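Snack Table Sorting: a data card

Version 2, last edited May 10, 2023
Maintained by Sanaa Radwan

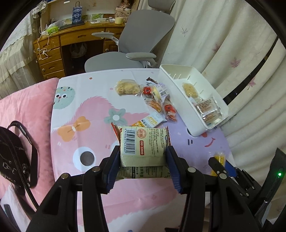 Snack wrappers are some of the busiest little objects in a home, and this collection is all about them: picking them up, turning them over, sorting them into groups and putting them away. I love how much is crammed onto a packet that fits in one hand. Take the pale beige one held up over the cartoon tablecloth. It has a barcode (8936063741562), a red label with ISO 22000 running vertically, lines of tiny company text, a strip of Chinese characters and a table that looks like nutrition information, and that's before you get to the crimped red-orange edge sticking up behind it. Multiply that by a whole pile of sweets and crackers and you have a lovely, stubborn sorting problem!

What's in the collection

There are 3587 short clips, each covering one handling of one item or one small group of items. Along with each clip you get a plain-text note, a sort label and a surface label. 405 of the clips are set aside as a check set. Please don't tune on those. I picked them by session, so no tabletop session is split between the check set and the rest.

The items are ordinary packaged snacks of the kind that end up in a bowl by the door or in a guest basket: wrapped candies, small cracker packets, pastries in clear bags, single-serve bars and biscuits. A few sessions include loose labels and flattened empty wrappers, because a real snack table always has those on it and a sorter needs to know what to do with them.

Everything happens on a table. I kept the tables the way people keep them, with cloths and baskets and things a bit too close together.

Folder layout

clips/ holds the clips, in one subfolder per session
notes/ holds one text file per clip, with the same base name
labels/ has two tables, sort.csv and surface.csv
splits/ has two lists, main.txt and check.txt
extras/ has the storage sketches and the printable sorting sheet

The file names in notes/ and clips/ match exactly. If you find one that doesn't, that's a bug and I want to know.

The sorting scheme

This went through a lot of kitchen-table argument. The first version sorted by flavor (sweet, salty, other), and it fell apart as soon as we met a sweet cracker with cheese in it. Version 2 sorts by how the thing is wrapped, which you can decide without opening anything and without reading a language you don't know.

twist: candy closed by twisting the wrapper at one end or both
crimp: sealed flat across the ends, usually with a zigzag or ridged edge
bag: clear or printed bag with room for the food to move
bar: stiff, long, holds its shape when picked up
flat: empty wrapper, loose label, or any packet with nothing much inside
unsure: use it freely, please

An item gets one label only. When a packet is crimped at the ends and also baggy in the middle, go by what your fingers would notice first. If it crackles and slides around, it's a bag. If it feels like one solid lump, it's a crimp. I know this sounds fuzzy. Two of us labeled the check set separately and then sat down over the disagreements with a pot of tea, and most of them were exactly this pair.

Clear packets need a bit of extra care. It's tempting to label what you see through the film (orange crackers, golden pastry, great, lunch) when the label is supposed to be about the film itself.

The surface labels

surface.csv says what the items are resting on, or what they're held over if they're in the air for the whole clip. The values are bare, plain cloth, printed cloth, tray and basket.

Printed cloth is my favorite group and also the hardest. A white cloth with big pastel cartoon shapes on it, pink fluff and an orange bow and a great big eye, competes with everything you put down. A little yellow candy can sit beside a patch of color and nearly vanish. If you're practicing any kind of spotting or counting on these clips, start with bare and plain cloth, then move to printed cloth and enjoy the drop in your scores. Mine was humbling.

Where a basket is standing on a cloth and the item is inside the basket, the label is basket. Where the item is leaning against the outside of it, the label is whatever the cloth is.

The notes

Each note is one or two sentences in everyday words. Whoever wrote it was asked to name the item by its look, say where it started and say where it ended up. Brand names are left out of the notes even when they're easy to read. Barcodes are left out too, although you'll find plenty in the clips themselves.

A typical note reads like this:

"Small red wrapped candy from the left of the pile, moved to the front of the cloth and left label side up."

Left and right are always from the viewer's side. Front means nearer the viewer. In the oldest sessions a few notes say "top" for the far side of the table, and I've been changing those as I come across them.

Spelling is American throughout. Candy, not sweets; cracker, not biscuit, unless it really is a soft biscuit. I gave up on cookie versus biscuit for the filled sandwich kind and both words appear.

Sessions and homes

The sessions were put together under four project names, and you'll see them at the start of the folder names.

Terkeck: mixed piles, the messiest tables, lots of printed cloth
Vesau: baskets and trays, mostly putting away
Shek: single items, slow and careful, best place to begin
Ulleck: empty wrappers and labels mixed in with full packets

If you only have an afternoon, open Shek first and then one Terkeck session. The contrast tells you more about the collection than this page can.

Ulleck was added in November and it's still my pick for anyone interested in tidying up after guests. Telling a full packet from an empty one sounds trivial until you've watched a puffed-up empty sit next to a flat full one.

Good uses

Sorting by wrapper type, obviously. Finding a named item in a pile. Reading the packaging, if you like small print on shiny curved film (some people do, and I'm delighted for them). Writing better notes than ours. Planning where things go in a basket so the crumbly ones don't end up at the bottom.

A friend used the storage sketches in extras/ to redo an actual pantry shelf, and that made my week. Slotted baskets came out well for crimps and bars. Small twists find their way through wide slots, so line the basket with a napkin or use a solid tub.

What it won't do

Please don't use any of this for allergy or diet questions. The small print is readable in some clips and blurry in others, and nobody has checked a single ingredient list. The same goes for freshness dates.

The choice of snacks isn't balanced. We bought what we liked and what was nearby, so there's far more twist and crimp than bar. Printed cloth is also a handful of cloths used over and over. A sorter that does well here may simply have learned our linen closet, so try it on your own table before you believe the number.

The notes are in English only, while the packaging isn't. I would very much welcome notes in other languages, especially from people who grew up with these snacks and know what they're properly called.

Known problems

Several clips in Vesau have the surface given as tray where it ought to be basket. Fix in progress.

The printable sheet in extras/ cuts off the last row on letter paper. Print at a smaller scale until I redo it.

Two clips in Terkeck share one note. Both are in the main list and neither is in the check set.

The unsure label is spelled "not sure" in older copies of sort.csv. Treat them as the same.

Sending changes

Corrections are very welcome, and small ones most of all. Send the clip name, the label as it stands and the label you'd give it, with a few words on why if it's a close call. For new notes, copy the base name exactly and add a language code before the ending. If you want to add a whole session of your own, write to me before you start and I'll send the note-writing sheet.

When you use the collection in something you publish, please name it as Snack Table Sorting, version 2, and say which of the session groups you used. And if you made something tasty or tidy with it, send me a picture!

Sanaa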